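Nhyira Bonsu asked me last week which rules we keep for the two-arm bench at Undell. We have a written list, but it runs to 28 lines and most people remember 3 of them.

The first is cable slack. Before any run, move both arms through their full reach by hand and watch the loops. The second is speed — 50 percent until the task has been signed off, even if it looks slow.
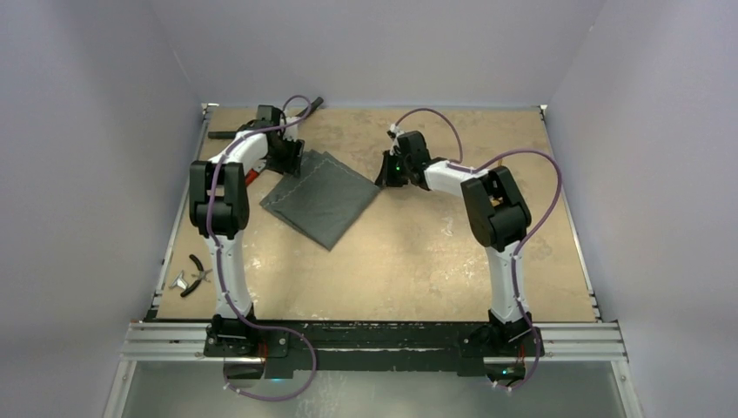 Cloth task on the bench, both arms over the fabric.

The third is the one we argue over. Lino wants hand tools off the board before power goes on. I agree with him, and I break it more than I should. My pliers are usually at the left edge.

I'm rewriting the list in January and will post it when Sena Gyamfi has read it.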